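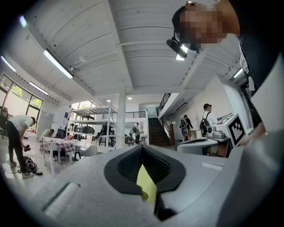 Kesov handheld gripper review: four months in, and one bad finger pad

I bought a pair of these in April for recording demonstrations, after a long stretch with the Gisow, which I liked fine but which made my wrist ache by lunchtime. The Kesov is the gray one with the curved housing and black rubbery pads, and you work it by hand. I paid $285 apiece from Crenshaw, shipping included, and they came in 9 days.

Let's start with the good stuff, there's plenty of it! The grip is comfortable, the trigger is light, and the pads hang on to thin flat things better than anything I've used at this price. My old pair would let a plastic card swing like a gate. These just hold it.

What went wrong

So, the fault. We were well into a big set (2304 recordings by the end, I was pretty proud of that) when one gripper started letting go late. I'd open my hand all the way and the flat piece would stay put for a beat, then drop. At first I blamed myself. Then I blamed the piece, and wiped it down, and swapped it for another, and got the same thing.

The culprit was the pad. It had crept forward on its mount, just a hair, so one edge was rubbing on the other side and the jaws never opened fully. The trouble is that the opening readout still said 100 percent the whole time. It measures the trigger and not the jaws, so the software was perfectly happy while my data was quietly going bad. I threw out two afternoons of work over that, and I'm still a bit sore about it.

There's a safety side too. With the pad off its seat there's a gap by the linkage just wide enough for a fingertip, and yes, I found it with mine. Blood blister, nothing worse, but the manual doesn't mention it anywhere. Please don't poke at a stuck pad with your hand on the trigger.

Getting it fixed

Crenshaw sent new pads without any fuss. They fit, but they use the same push-on mount, so I don't expect them to behave any differently. I ended up putting Cliltis pads on the bad gripper - they screw down, and they haven't budged. They're stiffer, and a little worse on very thin stuff. The other gripper still has its original pads and has been fine, knock on wood.

Would I buy it again? Probably, yeah, with the screw-down pads in the same order. I now open and close each one in front of a ruler before I start recording, and again after a break. Three and a half stars, and I'd go to four and a half if they'd fix that mount.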